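Minutes – Control and Perception Software Meeting
26 Nov 2022

Present: Manju Rathore (chair), Brijesh Dwivedi (minutes), planning, perception and tooling leads
Apologies: one from tooling

1. Minutes of the last meeting

Accepted with one correction. Under item 4, "the planner rejects the goal" should read "the planner times out on the goal". The difference matters for the retry logic, and Brijesh has changed the wiki copy.

2. Actions carried over

Log rotation on the build machine is done. The old logs from July have been deleted.

The unit tests for the gripper state machine are still open. Two of the tests depend on the clock and fail when the machine is busy. Manju asked that they be rewritten with a fake clock and not simply marked as flaky. Stays with planning.

The camera calibration loader now refuses a file with no version field. This broke three old configs, which have been fixed.

3. Dorik (motion planner)

The new collision checker was merged into Dorik last week. The nightly run covered 1,014 planning queries. Median planning time is down from 70 ms to 50 ms. The slow cases are still slow, and most of them are two-arm queries where both arms start close to furniture.

Brijesh went through the failures. In 15 queries the planner returned a path that the checker then rejected on a second pass. He thinks the cause is the padding value, which is read from the config at startup in one place and hard-coded in another. Planning agreed that the hard-coded value should go. There was some discussion about whether padding should be set per link. Manju would like to see one value working everywhere first.

The retry logic was left alone for this release. At present a timeout and a rejected path return the same error code, so the calling code can't tell which one it got. A separate code will be added, and the old one kept for one release so that nothing downstream breaks without warning.

4. Antwi (perception)

Antwi now publishes object poses with a covariance. The planner ignores it for the time being. Perception asked when it would be used, and planning could not give a date.

Dark screens and shiny surfaces remain the weak point. Depth values on them are either missing or too far back, and the segmenter then joins the surface to whatever is behind it. A fix that fills the hole from the plane of the surrounding edge works on flat objects seen from the front. It does badly at steep angles. Perception will log the viewing angle along with each failure so the two can be compared.

The group also talked about small boxes near walls. When a gripper overlaps the box in the camera view, the box estimate jumps. Masking out the arms using the joint states helps, but the mask lags when the arms move quickly. Brijesh suggested using the timestamp of the image and interpolating the joint states to match – the current code simply takes the latest message. Perception agreed to try it.

5. Pinitz (simulator)

Pinitz now loads the cluttered room scenes with both arms in place. The scenes start correctly from the command line and from the test runner.
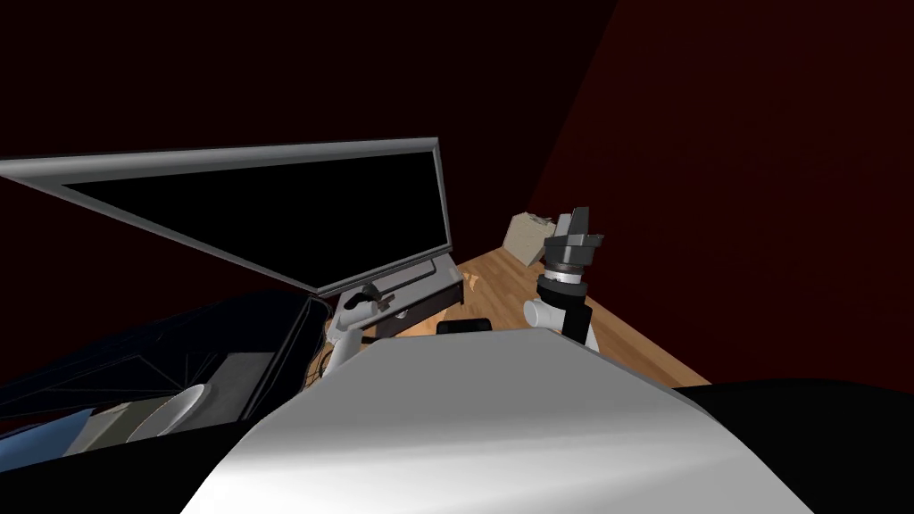 Physics settings were the main topic. The step size was changed in the scene file but the controller kept the old rate, so the two drifted apart over a long run. The controller will now read its rate from the simulator at startup and stop with an error if the two do not match.

Lighting is still fixed per scene. Perception wants it to vary between runs. Tooling said this is a small change as long as the random seed is written to the log, and it was agreed that no run should be kept without its seed.

6. Rostitz (log viewer)

Rostitz can open two logs side by side. Scrubbing is slow on long files and the index is rebuilt every time. Caching the index next to the log was agreed. Manju asked for joint limits to be drawn on the position plots, as in the older viewer.

7. Actions

Planning – remove the hard-coded padding value and rerun the nightly set
Planning – rewrite the two clock-dependent tests
Planning – separate error code for timeouts
Perception – log viewing angle with depth failures
Perception – match joint states to image timestamps in the arm mask
Tooling – controller rate check in Pinitz
Tooling – lighting variation, with seed in the log
Tooling – cached index in Rostitz
Brijesh – list of the rejected paths, with start states, to planning

8. Any other business

The shared drive is nearly full. Everyone is to remove their own old recordings before the next nightly run.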